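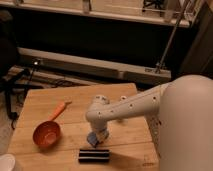
The arm over the scoop and the striped block, shed table, evening

Gripper keeps closing beside the scoop handle instead of on it

Posted by Svenja Danzer

Hello all, and sorry in advance for the length of this. I've been putting together a little pick-and-place setup in our shared workshop in Finitz, and I've got myself properly stuck. The job I've given it is simple enough: pick up the orange measuring scoop by its handle, then move on to the striped block nearer the front of the table. The block it manages nearly every time, bless it. The scoop is another story. The fingers come down a little to one side, close on nothing, and off it goes quite happily as though it had done the job.

I find the objects with a fixed camera and a bit of colour matching, then send the arm to the middle of whatever it found. I've logged 100 tries at the scoop and it got hold of the handle in 50 of them, so it isn't hopeless. I mostly work on it after supper, with just the one small lamp behind the table. Is this my calibration, my lighting, or do I need different finger pads? The ones I have are pale blue and fairly new, and I'd rather not swap them if I can help it.

Burgi Wyss

What a nice project! I had this very trouble with a ladle last December, so you have my sympathy. I'd leave the calibration alone for now, seeing as the block works. My guess is the two oranges. Your bowl is a much redder orange than the handle, and in dim warm light your colour matching may only be catching one of them, or catching both and giving you a middle point somewhere near the join. Either way you aren't getting the handle.

Try it as two separate colours. Find the bowl first, then the lighter part, and draw a line from one to the other. Aim two thirds of the way along and turn the gripper so the fingers close across that line (this matters more than you'd think with something so narrow). And do put a second lamp on the opposite side from the first, with a bit of baking paper over an LED one to soften the shadows. Mine went from maddening to quite dependable in one evening.

Gebhard Eberhard

Get better pads. Cheap ones slip.

Damian Hämmerli

I don't think pads come into it if the fingers are missing the handle altogether, with respect to Gebhard. Burgi's advice is good and I'd start there. I'd only add that you should check the gripper width once it has closed. If it reads fully shut, it's holding nothing, and you can have it lift and try again. It won't cure the aim but it will stop it wandering off so pleased with itself! Let us know how you get on, Svenja.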